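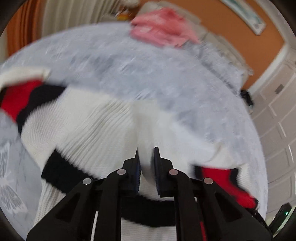

A hand-held gripper over a white sweater with red and black parts, one of the items in the club's cloth-folding project.

Purketti club collects folding examples at home

The student robotics club Purketti has started the second part of its cloth-folding project. In this part the members record the work in their own bedrooms, with a gripper that is held in the hand. The goal is 2000 short recordings before the club shows its results on a Saturday in April.

The club has 12 members and two grippers, so the tools go from one home to another by a list. Each member keeps a gripper for two evenings. Knitted things are the most wanted at the moment, as the first part had mainly towels and T-shirts.

"A towel is quite easy to teach. Wool is thick and it stretches, and the corners are difficult to find," says Impi Saarela, who leads the project. She asks the members to move slowly and to start again if the cloth slips from the fingers.

Patterned bedspreads are welcome too. The club wants the program, which has the name Trallari, to find the edge of a white knit also when there are white butterflies printed on the cloth under it.

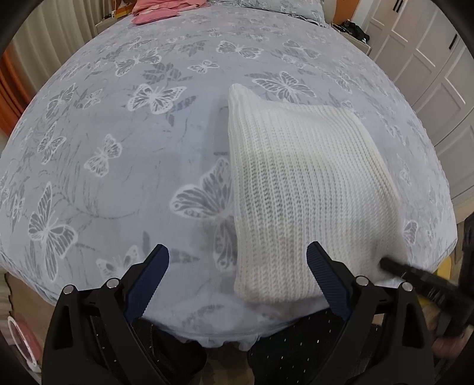
How to take part

New members can borrow a gripper after one practice evening, which begins at 6 pm in the club room. No earlier experience is needed. Recordings are handed in on the club's memory stick, together with a paper that tells what kind of cloth was used.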